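# 4. 聞き取り音声の取り込みと登録（地域史アーカイブ Jirmont 用）

急ぎで書いた版。細かい抜けは後で直す。 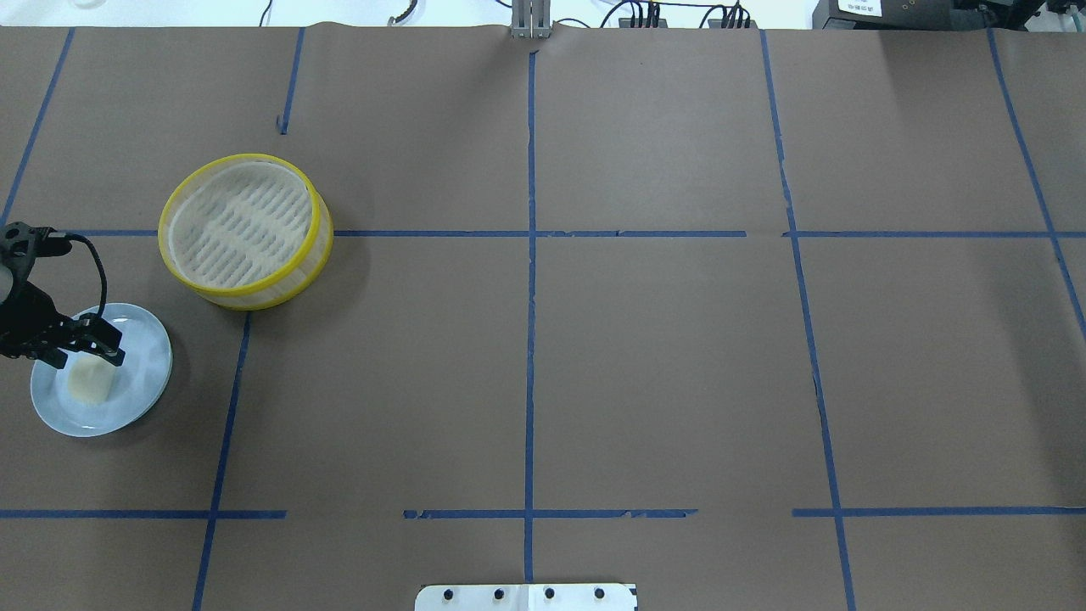 図4-1　茶色の紙に青いテープで区切った作業面

対象:Jirmontに移民コミュニティの聞き取り録音を登録する人。初回だけ4.1から順に。二回目以降は4.3からでOK。

手元に用意するもの

- カセット、オープンリール、または既にデジタル化された音声ファイル
- 同意書の控え(紙でもスキャンでも可)
- Wornierの変換ソフト、インストール済みのPC
- 登録者ID。まだの人はEldana Mershaまで。火曜は不在なので注意

## 4.1 初期設定

1. Wornierを起動。初回は言語選択が出る。日本語を選ぶ。
2. 「保存先」でOllbridgeの共有フォルダを指定。個人PCのデスクトップにしない。去年それで一箱分の録音が迷子になった。
3. 「標本化」は既定のまま。触らない。
4. 「ファイル名の規則」をオンにする。オフだと後工程で全部手直し。
5. いったん終了して再起動。設定は再起動後に効く。

**注意** 保存先のフォルダ名に全角スペースを入れると書き出しが途中で止まる。エラーも出ない。フォルダ名は英数字とハイフンのみ。

**メモ** 設定画面の「自動要約」は使わない。オフのままで。

## 4.2 テープの確認

再生する前に必ず目で見る。

1. ケースとラベルの両面を撮影。書き込みは消えかけていても読めるところまで控える。
2. カビ、テープのよれ、パッドの脱落がないか見る。
3. 問題があれば再生せず、赤い付箋をつけて保留棚へ。
4. 問題なければ早送りと巻き戻しを一度ずつ。
5. ツメが残っていたら折る。上書き事故を防ぐため。

**警告** 白い粉や綿状のものが見えたら、絶対にデッキに入れない。デッキが汚れると次のテープにも移る。手袋とマスク着用、袋に入れて別室へ。

オープンリールの場合は巻きの向きも見ること。尾出しで保管されているものが多い。そのまま掛けると逆再生になる。慌てないで巻き直す。

## 4.3 取り込み

1. デッキとPCをつなぐ。端子の左右を確認。
2. Wornierで「新規取り込み」。
3. 頭の部分を少し再生し、レベルメーターを見る。赤に届くようなら下げる。声が小さい語り手に合わせて上げすぎると、聞き手の声が割れる。
4. テープを頭まで戻す。
5. 録音ボタン、それから再生ボタン。この順。
6. 片面が終わるまで席を外さない。テープが絡むのはだいたい後半。
7. 終わったら「停止」→「仮保存」。
8. 裏面も同じ手順で。裏面が無音でも最後まで流す。途中から歌や家族の会話が入っていることがある。

**注意** 雑音除去はかけない。台所の音、通りの音、ラジオ、全部資料。閲覧用の音声は別に作るので、原本はいじらないこと。

**メモ** A面とB面は別ファイル。つなげない。

途中で止まった場合。Wornierを閉じずに「復旧」を押す。仮データが残っていればそこまで戻る。残っていなければ頭から取り直し。途中からの継ぎ足しは禁止。

## 4.4 ファイル名

形式は次のとおり。

`資料群番号-テープ番号-面`

たとえば資料群113、テープ9番、A面なら

`113-009-A`

- テープ番号は三桁。頭をゼロで埋める。
- 語り手の名前は入れない。匿名希望の人がいるため。
- 日付も入れない。録音日は次の登録画面で入力する。

番号が重なったときは末尾に勝手に「2」を付けないで、台帳を見て空き番号をとる。

## 4.5 登録画面の入力

Jirmontにログインして「口述資料」→「新規」。上から順に埋める。

1. **資料群番号** 台帳どおり。
2. **語り手** 本人が希望した表記。旧姓、通称、出身地での呼び名がある場合は「別名」欄へ。こちらで統一しない。
3. **聞き手** 不明なら「不明」。空欄にすると保存できない。
4. **録音時期** 月までしか分からないなら月まで。「12月」だけでも可。推定なら推定の欄にチェックを入れる。
5. **言語** 複数選択可。途中で切り替わる録音は全部選ぶ。混ざった話し方は「混用」にもチェック。
6. **出身地** 語り手が口にした地名をそのまま。現在の行政区分は隣の欄。
7. **移住の経路** 船、列車、親戚の家、飯場など。自由記述。語り手の言い方を優先。
8. **主題語** 一覧から選ぶ。上限は16。全部埋めなくていい。
9. **概要** 三、四行。評価は書かない。「貴重な」「苦難の」は削る。

**注意** 古い聞き取り票には、今では使わない呼び方が出てくる。書き換えないで「原資料の表記」欄に入れ、概要では現在の呼び方を使う。両方残すこと。

**メモ** 主題語に合うものがないとき、近いもので済ませず「候補」に入れて送る。月に一度まとめて見ている。「頼母子講」と「下宿」はこれで追加された。

語り手と聞き手が途中で入れ替わる録音もある。夫婦や姉妹の録音に多い。その場合は全員を語り手に入れ、備考に「発言者複数」と書く。声の区別がつかなくても無理に割り振らない。

## 4.6 公開範囲

同意書を横に置いて入力。記憶でやらない。

| 区分 | 意味 | 使う場面 |
|---|---|---|
| 公開 | 誰でも聴ける | 同意書に「公開可」の署名あり |
| 館内 | 閲覧室のみ | 同意書はあるが範囲の記載なし |
| 限定 | 申請制 | 本人または遺族の条件つき |
| 保留 | 職員のみ | 同意書なし、読めない、迷ったとき |

1. 同意書をスキャンして添付。
2. 区分を選ぶ。
3. 「条件」欄に同意書の文言をそのまま写す。要約しない。
4. 第三者の名前、病気、在留資格、借金の話が出てくる箇所は時刻を控え、「要確認箇所」に入力。
5. 「確認依頼」を押す。

**警告** 「公開」で保存すると、その場で検索に出る。取り消しても外部の検索結果にしばらく残る。迷ったら保留。保留から公開はいつでもできる。

遺族から問い合わせがあったときは自分で返事をせず、資料番号と連絡先だけ控えてEldanaに回してください。

## 4.7 書き起こしの添付

書き起こしはBrannigan形式のテキストで。ワープロのファイルは受け付けない。

1. 発言者ごとに改行。
2. 聞き取れない箇所は〔聴取不能〕。推測で埋めたら〔？〕を後ろにつける。
3. 笑い、沈黙、泣き声は〔笑〕〔沈黙〕〔泣〕。飾らない。
4. 方言、言い間違い、言い直しはそのまま。
5. 訳文がある場合は別ファイル。原文と一行おきに混ぜない。
6. 既存のタイプ原稿がある場合、それも画像で添付。原稿と録音が食い違うことは普通にある。どちらかに合わせて直さないこと。

文字コードはUTF-8。違うと人名の漢字が化ける。化けたまま保存してしまったら、いったん添付を削除してて入れ直し。上書きだと直らない。

**メモ** 録音が残っていない聞き取り(原稿のみ)もここから登録する。4.3は飛ばし、面の記号を「T」にする。

## 4.8 うまくいかないとき

- **音が片側しか出ない** 端子の差し直し。直らなければモノラル録音の可能性。そのまま取り込み、備考に書く。
- **速度がおかしい** デッキの速度調整が動いていないか確認。中央に戻す。それでも早い、遅いときは録音側の問題なので補正せず備考へ。
- **保存ボタンが押せない** 必須欄の空き。たいてい聞き手か言語。
- **共有フォルダが見えない** Ollbridgeに再ログイン。夜間は切れやすい。
- **別の面が裏から聞こえる** ヘッドのずれ。作業を止めてデッキを交換。
- **ラベルと中身が違う** よくある。ラベルは「外装の記載」、中身は概要に。テープは元のケースに戻す、入れ替えない。
- **同じ話が二本に入っている** 複製かどうか確かめるまで両方登録。片方を消さない。

## 4.9 終わったら

1. 台帳の該当行に登録者IDと取り込んだ面を記入。
2. テープは頭出しに戻さず、最後まで送った状態で箱へ。
3. 箱の外側に青い丸シール。保留のものは赤のまま。
4. デッキのヘッドを清掃。無水アルコールと綿棒、乾くまで蓋をあけておく。
5. Wornierを終了し、Ollbridgeに音声ファイルが入っているか目で確認。容量がゼロのファイルがあればその面は取り直し。

写真、手紙、船の切符なんかが箱に同封されていた場合は抜かずに、台帳の備考に「同封物あり」。登録の手順は5章。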